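I got lost twice on the way to the Furngate, a gallery in Prurthorpe that used to be a seed warehouse and still has no sign out front. I'd gone for the Sfakianakis bequest, 85 small paintings of kitchens, sinks and unmade beds, and I'm so glad I stuck it out!

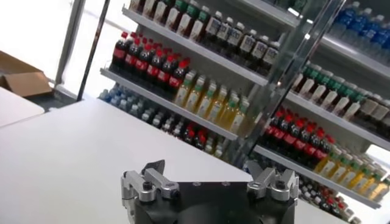 *Page last changed August 1, 2024*

The bequest came to town in April and filled two rooms upstairs. Most of the panels are the size of a paperback, hung low, so you end up stooping like you're reading somebody's mail. I loved that. The early ones are stiff (lots of brown, lots of careful jugs) and then something loosens up and the paint starts sliding all over the place. My favorite is a dishcloth on a tap, four strokes of dirty yellow and a bit of bare board.

Admission was free, and the catalog is a skinny thing with terrific color plates. I bought one and read it on the bus home.

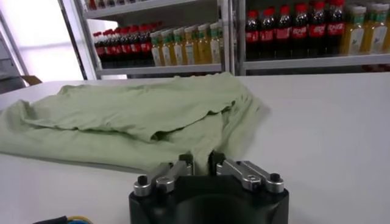

## Down in the basement

The Fudetti Prize shortlist is downstairs, and it's a bumpier ride. The winner gets 4,000 dollars and a solo show, and you can feel people straining for it - big canvases, big titles, one piece with a soundtrack that leaks into every corner.
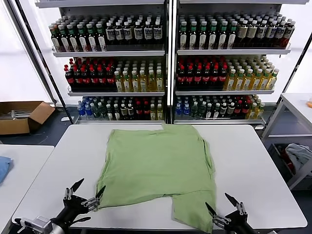 What stuck with me was how few of the shortlisted painters can handle cloth. The Sfakianakis panels upstairs are full of it, and every crease has weight. Cloth is hard! A light green T-shirt spread on a white table, with its left edge curled and one flap hanging down at the front, would give you a week's work in the shadows alone, and I'd take that picture over most of what's in the basement. There's one exception, a gray blanket by the stairs, painted thin and fast, and I went back to it before I left.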